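Rallonge électrique Miranda 30 – câble souple pour atelier et maison

Marque : Hakley
Référence : MIR-30-2
Disponibilité : en stock
Distribué par Uvon

Description

La rallonge Miranda 30 est destinée aux personnes qui travaillent souvent loin de la prise : dans un garage, dans une grande pièce en travaux, dans une salle que l'on prépare pour une réunion. Son câble est fin et souple, et il reste plat sur le sol dès le premier déroulement. Nous avons choisi une gaine mate, moins glissante sous la chaussure que les gaines brillantes de l'ancienne série Hisirine.

La longueur utile est de 30 mètres. La fiche et la prise sont moulées avec le câble, ce qui évite les vis qui se desserrent avec le temps. Un petit clapet ferme la prise quand elle ne sert pas.

La Miranda 30 supporte une puissance jusqu'à 800 watts. Elle convient donc pour des lampes, un chargeur d'outils, un ordinateur ou une petite ponceuse. Elle ne convient pas pour un radiateur, un aspirateur de chantier ou une bouilloire. Pour ces appareils, nous vous prions de consulter la gamme Miranda Plus.

Caractéristiques

Longueur : 30 m
Puissance maximale, câble déroulé : 800 W
Nombre de conducteurs : 2
Usage : intérieur, local sec
Couleurs : noir, gris, orange-rouge
Garantie : deux ans

Conseils de pose

Déroulez toujours le câble en entier avant de brancher. Un câble enroulé chauffe, même avec un appareil modeste. Faites-le passer le long du mur quand la pièce le permet. S'il doit traverser un passage, couvrez-le avec le passe-câble Hakley (vendu séparément) et prévenez les personnes qui circulent.

Ne tirez pas sur le câble pour débrancher – prenez la fiche dans la main. Pour le nettoyage, un chiffon à peine humide est suffisant, l'appareil étant débranché.

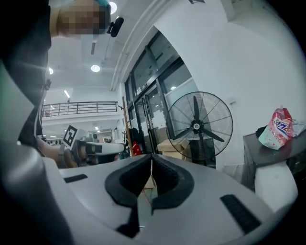
Fil fin orange-rouge au sol.

Avis de client

« J'ai acheté deux rallonges Miranda en décembre pour mon atelier de reliure. Le câble est agréable à ranger et la couleur orange-rouge se remarque bien sur mon carrelage clair. J'aurais aimé une attache fournie pour le tenir enroulé, j'ai dû en fabriquer une avec un ruban. » – Adalberto Marinho

Questions de livraison

Les commandes sont préparées sous deux jours ouvrables. Le colis contient la rallonge et la notice en français. L'attache de rangement porte la référence 91 au catalogue des accessoires et peut être ajoutée à la même commande, sans frais d'envoi supplémentaires.

Le retour est accepté pendant 30 jours, si le câble n'a pas été coupé ni modifié. Veuillez joindre le bon de livraison au colis.

Fiche mise à jour le 23 janvier 2020.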